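The Keyboard That Made Me Like My Desk Again

By the Home Desk staff

For years I typed on whatever came in the box with the computer. Black, flat, a little greasy by December. Then a coworker let me try her Binell for an afternoon, and I went home and started reading about keycaps until one in the morning.

There is so much to read! Mechanical keyboards have their own vocabulary, their own arguments and their own slow-shipping group orders. What pulled me in was the color. You can have a keyboard that looks like a bowl of sherbet, and it will still get through a full day of spreadsheets.

The palette I keep coming back to is pink and green. Pale pink and off-white across the letters, a muted sage on the modifiers and the long spacebar, and a cream case to hold it all together. The green Escape key up in the corner is my favorite part, like the one olive on the plate. Set it on a plain white surface and the colors get even softer.
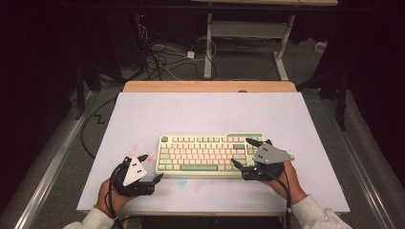

Picking a size

Full-size boards have a number pad, and if you do payroll you should keep it. I don't, so I went with a compact layout that drops the pad and holds on to the arrow keys and the function row. My mouse moved in closer and my right shoulder noticed within a week.

Smaller boards exist, and Goh makes a darling one, but it hides the arrows behind a key combination. I lasted 4 days.

Switches and sound

Try before you buy if you can. Tusach sells a little tester with a handful of switches on it, and I carried mine from room to room pressing things. Clicky ones are a joy when you live alone. I settled on a quiet tactile switch with a soft bump partway down, and my calls are better for it.

Keeping pastels clean

Pale caps show everything, coffee especially. Pull them off with a wire puller (take a photo of the layout first), soak them in lukewarm water with a drop of dish soap, and let them dry overnight on a towel. Narko's brush is good for the case. Mine gets this treatment every other month, usually with the radio on.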